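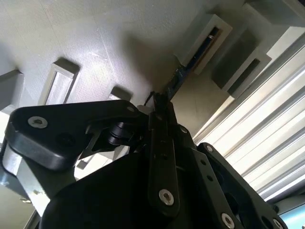

We counted the bats at Flasska again, and 257 came out before full dark. In January we had only some 600 droppings on the tray and no animals seen. The entrance they prefer is under the roof, a narrow dark opening. It is much like the slot in the gray panel with the thin black rod in it, but with a rough lower lip where they can hold. Booker thinks the lip matters more than the width - I am not sure yet.

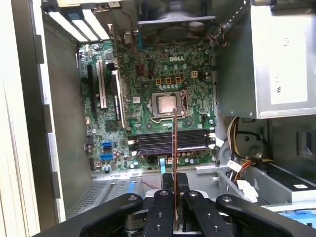 Primo Lo Presti, 5 Aug 2018

Still to do: repeat the count at Tambunan with 3 observers, one on the river side. Two young bats were late and flew back in after one circle. Ask Booker Ridgeway for the old Cundard sheets, I could not find page four.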